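Questions I get asked about readings

I'm Greer Leckie and I read birth charts from my back room in Cukstead, and by post and phone for everyone else. I get the same questions over and over (no complaints, I like being asked!) so I've put my answers on one page. If yours isn't covered, drop me a line.

Do I need to know my exact time of birth?

It helps a lot. The rising sign changes every couple of hours or so, and the houses hang off it, so a vague time gives you a vague first half of the reading. If you were born in Scotland the time should be on your birth certificate. Elsewhere it's pot luck. Try the baby book, or the aunt who remembers everything.

What if there's just no way of finding out?

Then we do what's called a sunrise chart. I leave the houses alone and stick to the planets, the signs and the angles they make to each other. There's still plenty to talk about. The Moon can be a nuisance if it changed sign on your birthday, and in that case I'll read you both versions and you can tell me which one sounds like you.

I don't feel anything like my Sun sign. Have I got the wrong one?

Possibly! If you were born near the changeover, the date in the magazine column may be a day out for your year. More often it's that something else in the chart is louder. I've a Gemini Sun and hardly a Gemini bone in me – Saturn is sitting right on top of it.

Which house system do you use?

Whole sign, for nearly everything. I learned on Placidus from Mhairi Swanson, who taught an evening class in Nisbet, and I still draw a Placidus chart if someone asks. Imre Gál and I have been arguing about this by letter for years and neither of us has budged.

How much is a reading and what's in it?

A full birth chart reading is £660 if you want the year-long version, with a call every month and a written forecast each season. I know that's a lot of money, and most people don't need it. The single sitting is far cheaper and the current price is on the bookings page. You get the drawn chart, my notes, and a recording if you'd like one.

How long will I wait?

At the moment, three weeks for a phone sitting. May is always busy and I've never worked out why, so ask early if you want something that month.

Is Mercury retrograde really as bad as people say?

No. It happens several times a year and we all get through it. I do reread my emails before sending them, and I wouldn't pick that fortnight to sign a lease if I had a choice, but I've bought a car under it and the car was fine. If you've got Mercury retrograde in your birth chart you may even find it a restful time.

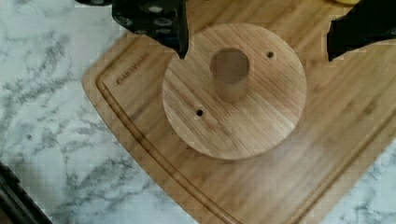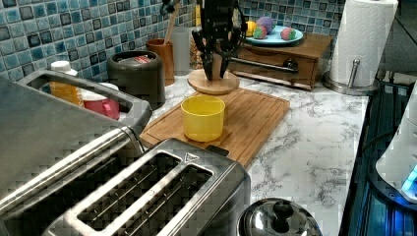
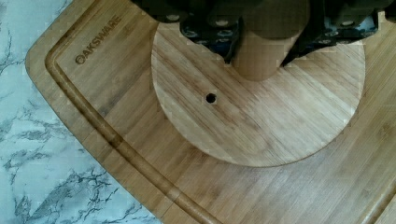
The round disc on the bamboo board

Can you read for my baby?

Yes, and I love doing them. I keep these short and I stay off anything heavy. It's a small person with a whole life to get on with, so I talk about temperament, what might soothe them, what might set them off, and leave it there. I do need the permission of a parent.

Can you tell me whether he's coming back?

I get this one more than any other. I can look at the two charts together and talk about what drew you to each other and where it rubs. I can't tell you what another grown adult will decide, and I'd be wary of anyone who says they can.

Do you do health, money or legal questions?

I don't. Please see a doctor, or a proper adviser. I'll happily talk about your attitude to money, which is a second house matter and usually good fun.

How many charts have you done?

I keep a notebook, so I can tell you! It was 2,052 when I moved house and it's 3,590 now. Quite a few are for the same families, and there's one lot in Gadeck where I've done four generations.

What software do you use?

I draw by hand and then check myself against Zavovine, which Cameron Jardine talked me into. It's quicker than the old ephemeris and it handles the summer time changes, which I used to get wrong for people born during the years when the clocks stayed forward all winter.

Do you still run the beginners' group?

It's Fergus Cairns's group now. I turn up for the tea and do the session on the Moon. Bring a notebook and your own chart if you've got one. You don't have to know anything, and you don't have to believe in it either – we've a couple of cheerful sceptics who come every time.

Can I change my appointment?

Of course. A day's notice if you can manage it. Mornings before ten are easiest for catching me on the phone.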